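仿真里跑出来的成功率,我现在看到就先打个折

分类:机器人 / 观点

又一篇。标题里带"泛化",摘要里带"2000个场景",结果表一水儿的加粗。周五下午组里读的,读完Nazma Weerasinghe只问了一句:这2000个场景,桌子换过没有?

没换。翻附录,变的是光照、相机位置、积木摆放。桌子一张,积木一套。这也叫场景。

我不是反对仿真。我自己天天用,没有仿真我们这种小组根本玩不起。真机一天能采多少条?Sudheer Kurup上个月盯着机器采了461条,人快废了。仿真一晚上就有。这笔帐谁都会算。

问题在报告的方式。现在通行的做法,训练分布随机化,测试分布也随机化,同一个随机化器,换个种子,就算"没见过"。然后报一个平均数。平均数最没用。我想知道的是哪些变化一动就垮:影子换个方向垮不垮?夹爪挡住目标一半垮不垮?旁边多个长条的干扰物垮不垮?全混在一个数里,看不见。

Dornel那个基准早期版本倒是分开报的,按因素一项一项来,每项600次。后来大家嫌麻烦,引用的时候只引总分。再后来新版干脆总分放首页了。可惜。

我们自己复现的时候用的也是积木任务,桌上几块米白色小块,一根长条,一本蓝色的本子,后面一个绿色大家伙。很朴素。

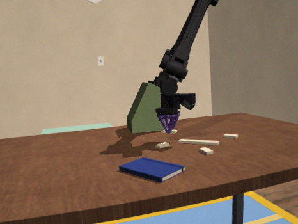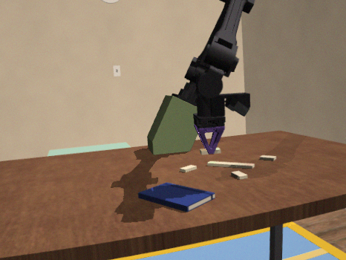 同一张桌子,同样几块积木。这样的两个画面在论文里很可能算两个样本,甚至算进"多样性"。我觉得该算一个半,最多。Oona Laaksonen说我太苛刻,她认为视觉策略对影子的敏感程度比人想的大得多,光这一项就值得单独测。行,那就单独测,单独报啊。我要的就是这个。

还有一件事,3个随机种子。又是3个。方差条画得细细的,看着很稳,可三个种子能说明什么。Tharushi Khan把其中一组多跑了几轮,排名就换了位置。没发,发了也没人看。

所以建议很简单,审稿的时候能不能多问一句:按因素拆开的表在哪里。拆不出来就别写泛化,写"在本环境内有效",不丢人的。仿真结果老老实实写成仿真结果,后面做真机的人少走多少弯路。

Ruwan Wickramasinghe催我把复现代码整理出来,九月之前吧,尽量。注释现在还是一团遭。

评论 14 收藏 37 分享

相关文章
域随机化到底随机了什么
Illden夹爪标定踩坑记
读Biketeo技术报告:数据量之外
真机采集一个月,我学会了偷懒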